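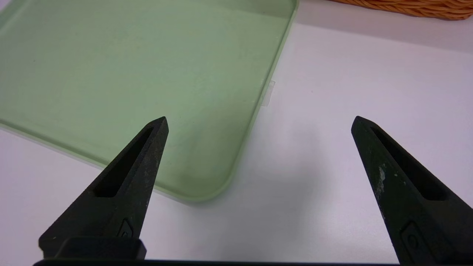

Shallow green plastic tray on a white tabletop.

Cleaning Plastic Trays and Bins

Print this page | E-mail this page

Most plastic trays come clean with dish soap and warm water. Let them soak for 2 hours if food has dried on, then wipe with a soft cloth. Scouring pads leave fine scratches that hold stains.

For grease, rub in a paste of baking soda and water and rinse well. Tomato stains fade on a sunny windowsill — give it a day or two.

Sour smells usually go after a night with crumpled newspaper inside. Change the paper in the morning if the smell is still there.

Dry trays standing on edge, and stack them only when the rims are dry. Check the bottom for a dishwasher mark before using the machine, and keep plastic on the top rack.

Related tips
Getting Labels Off Jars
Lining Kitchen Drawers
When to Replace a Cutting Board

Contact Us | Copyright Winen Home Pages | Back to top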